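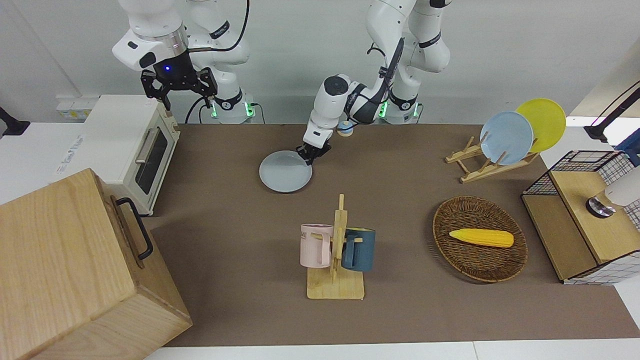 Where should plates be kept in a small kitchen? Within one step of the place where food is served, and low enough to be lifted with one hand.

The spring survey by Chevalier, published April 3, 2026, gathered replies from 319 households in Irkuslow. Plates and mugs were the items most often moved from one spot to another, ahead of pans and dry goods. 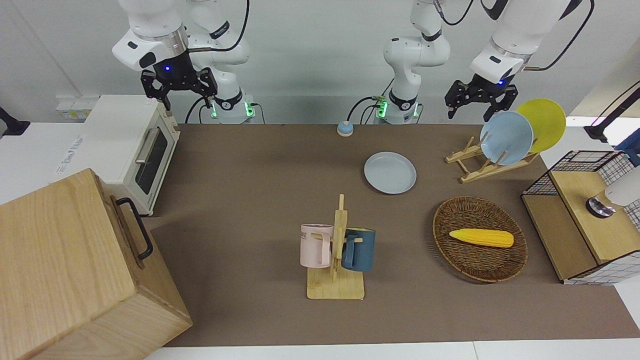 How many plates does a household of two need on the counter? Four are sufficient for daily use – the remainder may be stored in a cupboard.

Uldis Kairys, who edited the survey, recommends that mugs be hung from a wooden tree

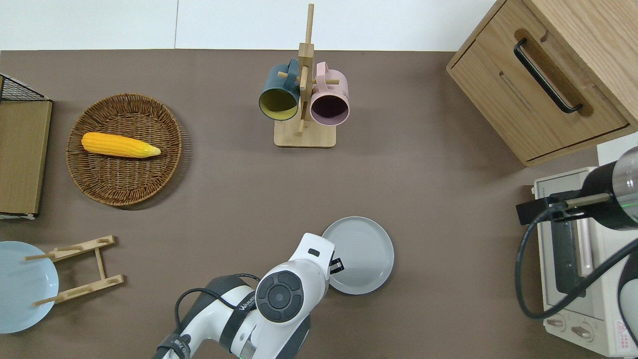

and that the rack for plates stand beside it. Of the households that replied, 69 had adopted this arrangement by January. A basket for vegetables completes the counter
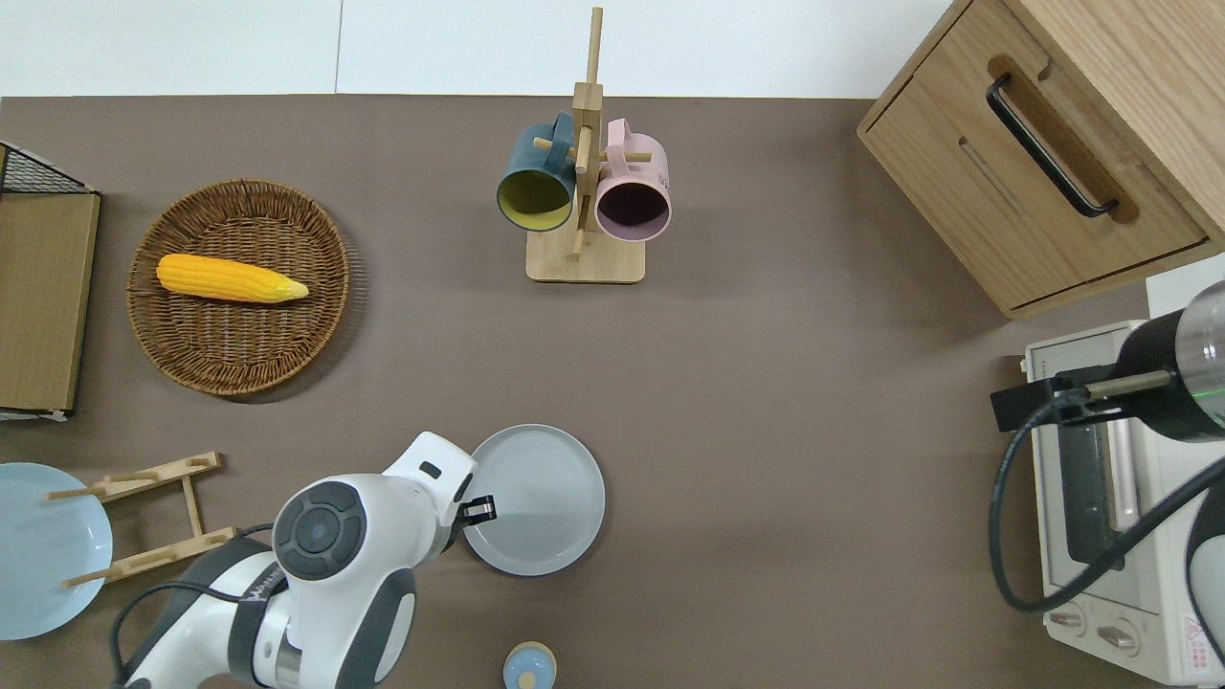
and should be emptied every 10 days. The full survey is available from the Chevalier reading room in Astow.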